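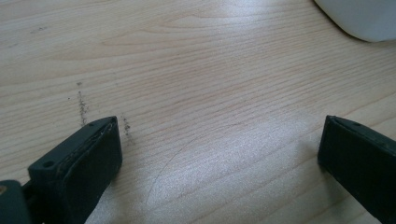
Gonzalo Villanueva asked in June why the card opened with the table before it got to a single item, and whether the surface mattered that much for a set on putting small things away. The table section was moved up as a result, and his other questions are answered where they come up.

Westus Desktop Tidying Set: data card

Version 2

Summary

The Westus set covers one everyday job: putting small household items into a divided organizer on a table. It was put together for people who study how things get sorted and stored in small spaces, such as a bathroom shelf, the end of a kitchen counter or a desk shared by two people. There are 260 episodes. Each one covers the placing of one item.

The table

The work is done on a light-colored wooden table with fine grain. The finish is slightly glossy, so bright patches of glare show up on it, and the grain can be hard to make out inside them. We left these patches alone. If your work depends on finding the edge of a pale object against the wood, check a few episodes first – a white item on a bright patch is the hardest case in the set.

The table is not covered with a cloth or mat in any episode.

The organizer

White, rectangular, with rounded corners and a light gray rim. It has three open compartments: a large one in the middle, a smaller one and a narrow one. The insides are pale gray and smooth. There is no lid.

In the notes the compartments are called "main," "small" and "narrow." Left and right are not used, because the organizer may be turned between episodes. In version 1 we did use left and right, and a number of the notes came out wrong.

Items

Items fall into two groups. Tall items, like toothpaste tubes, go in upright and stick out over the rim. Low items sit fully inside a compartment. Packaging is kept as bought, with its printed text in whatever language it came in. Item names in the notes are in plain English and describe the object ("toothpaste tube, white and teal") with no attempt to translate the label.

Tubes are the most common tall item. A tube goes in cap down, with the flat crimped end up. This is how many people store them at home, and it keeps the wide end where it is easy to grab. The main compartment is the default for tubes. A tube put in the narrow compartment is marked "alternate" and should not be read as a mistake.

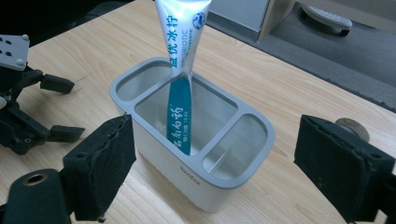
Notes format

Each episode has one line of notes with these fields:

item – plain name of the object
group – tall or low
target – main, small or narrow
way up – cap down, cap up, flat or none
result – in, leaning, tipped or out
remarks – free text, often blank

"Leaning" means the item ended up inside the compartment and resting against a wall. "Tipped" means it fell over after it was let go. Gonzalo Villanueva asked if these two could be merged. They are separate in this version, and you can join them yourself if you don't need the difference.

Files

The main folder is named grurnico and holds the episodes. The notes are in a single text file next to it. A smaller folder, biswas, holds 30 episodes set aside for testing. These are already part of the total given above, so don't add them again.

Known problems

Some remarks use "box" or "tray" for the organizer. They mean the same object.

Episodes 1 to 100 were noted before the "way up" field was added. The field was filled in afterward and may have errors for low items.

The set has one organizer and one table. It says little about drawers, deep bins or shelves, and results may not carry over to them.

Changes from version 1

Compartment names replaced left and right. The "alternate" mark was added. The table section now comes first.

Contact

Send corrections to the Vidwood list with the episode number in the subject line. For a wrong compartment name, please include the name you think is correct.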